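Ticket n° 2975 - Plateau de bureau Marnance, voile blanchâtre au milieu
Ouvert par : Lilla Bozsik
Produit : bureau Marnance, décor bois clair
Statut : résolu

Message initial, 9 août

Bonjour à toute l'équipe de Bisix,

Je vous écris au sujet du bureau Marnance que j'ai reçu en mars et dont je suis, je tiens à le dire tout de suite, vraiment très contente (le montage s'est fait sans une seule vis en trop, ce qui chez moi relève de l'exploit !). Mon souci concerne le plateau. Quand j'y passe la main, je sens une zone un peu collante au milieu, là où je pose mes avant-bras, et le soir, sous la lampe, j'y devine un voile blanchâtre. J'ai essayé l'eau tiède, puis l'eau tiède avec une goutte de liquide vaisselle, puis la crème pour meubles Irnach que ma voisine m'avait donnée - et là, c'était pire.

Dans la journée, avec la lumière qui vient de la fenêtre, j'ai bien du mal à distinguer le voile du simple reflet. Les veines du bois courent dans la largeur et le chiffon a peut-être laissé quelque chose dedans ?
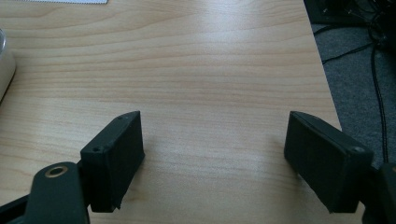

J'ai tout de même un peu peur d'abîmer le décor en frottant davantage, alors j'ai tout arrêté et je préfère vous demander conseil. Rien ne presse, j'ai tout mon temps, dites-moi simplement par quoi commencer.

Bien à vous,
Lilla Bozsik

Réponse du service après-vente

Bonjour Madame,

Merci pour votre message si complet. Le plateau Marnance est un stratifié, il n'absorbe pas la crème : la cire reste dessus et finit par coller. Nous vous proposons ceci :

1. Essuyer à sec avec une microfibre propre.
2. Diluer 2 cuillères à soupe de vinaigre blanc dans 75 cl d'eau tiède.
3. Passer le chiffon bien essoré dans le sens des veines, puis rincer à l'eau claire et sécher.
4. Recommencer le lendemain si la surface accroche encore.

Merci d'éviter la poudre à récurer et l'éponge verte.

Suite de Mme Bozsik

Me revoilà ! Il m'a fallu trois passages, avec presque 9 chiffons en tout (ils se chargeaient très vite), mais ça ne colle plus du tout sous les doigts. Je garde la crème Irnach pour le vieux buffet Valderrama de ma mère, en bois massif celui-là. Une dernière question tant que je vous tiens - faut-il un sous-main, ou est-ce que le plateau supporte une tasse chaude ?

Service après-vente

Un dessous de tasse suffit, Madame. Nous clôturons le ticket, vous pouvez le rouvrir en répondant à ce message.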